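Pokavdale Token Slips Back Below 2,245 as Tovstead Opens Its New Order Book

It has been a long and rather tiring month for anyone who holds the Pokavdale token, and we know from your letters that a good many of our readers do. The coin spent most of April climbing, gently at first and then with real enthusiasm, and for one lovely afternoon it looked ready to make a run at 4,000. Then the sellers came back, as they so often do, and by early evening the price had settled just under 2,245, where it has been dozing ever since.

The Tovstead exchange, which handles a large share of the trading in Pokavdale, picked this same week to switch on its new order book. Regular users had been asking for it for ages (we were among them, and we may have asked more than once!), and the first reactions have been kind. Orders fill faster, the fee page can be read without a magnifying glass, and small accounts no longer have to wait behind the big ones during busy hours. There were a few hiccups with withdrawals on the first morning, and Tovstead says those have been put right.

Over at Heinonen, the research desk is keeping its chin up. Its latest note to clients says that 2,000 is the level to watch, and that as long as the price stays above it, the longer climb is still in good shape. A drop below that line would be another story, and the desk suggests that cautious holders decide ahead of time what they would do, while everyone is still calm and the kettle is on.
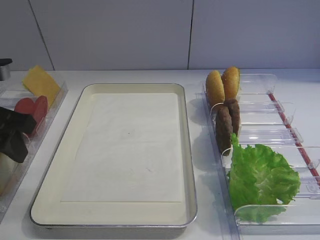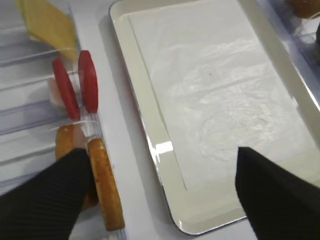 Food pieces and a tray on the work surface.

Also This Week: Flirnetham Lowers Its Minimum

Flirnetham, the savings app that lets people buy coins in small amounts, has cut its minimum purchase to 5 dollars. The change covers new and existing accounts, and it reaches Pokavdale holders first, with the other coins on the list to follow later in the spring.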